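How to budget for a single-arm workcell

Start with the task, and write it in one sentence. Ours at Torkbridge was: pick small household things off a table and put them in a container. Every line of the budget should trace back to that sentence.

Price the arm and gripper together. A quote for the arm alone leaves out the flange, the cabling and often the fingers.

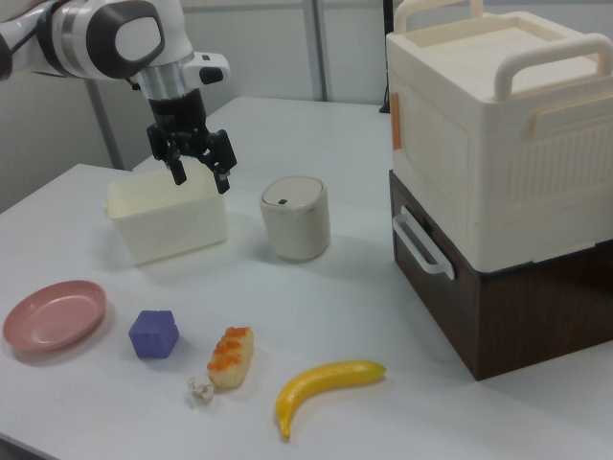
Ngọc Vũ: Ask for the price of spare fingers on the same quote. We ordered ours later and paid carriage twice.

Next, list the props. Toy food, a plate, a foam cube and a few bins cost very little, so buy duplicates of each on day one. We allowed £58 and put it under consumables.

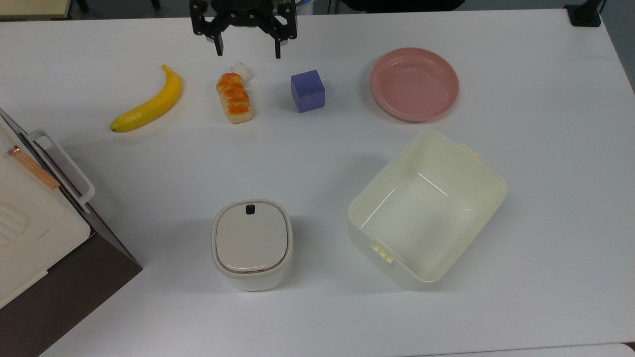

Gripper over the table, with the props set out.

Then the table and frame. Measure the reach of the arm before you choose a tabletop, and leave space for bulky items such as storage boxes. Mounts, posts and clamps came to £1,431 in our case, almost all of it from Grerberg.

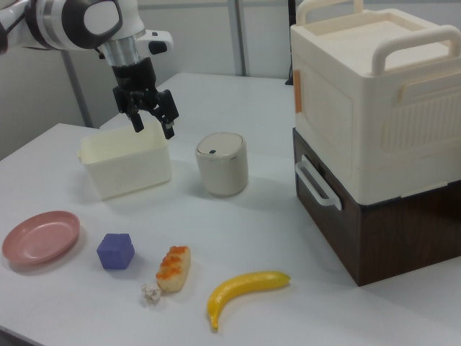 Running costs

Put these on a separate sheet. Include electricity, a service visit each August and staff time for resetting the table between runs. Khải Trình keeps our sheet and updates it every 2 months.

Set aside money for cameras too. A fixed view of the table and a view from overhead need separate mounts, 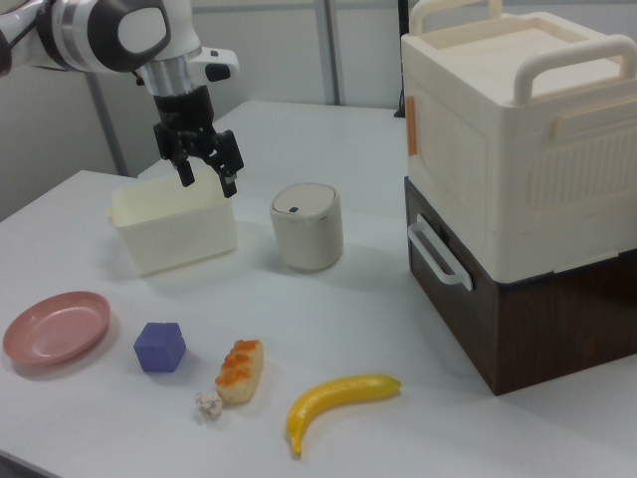

and each mount needs its own cable run back to the computer. Price the cable by the metre and add a spare length. Send the finished sheet to whoever signs the order, with the quotes attached and their expiry dates marked.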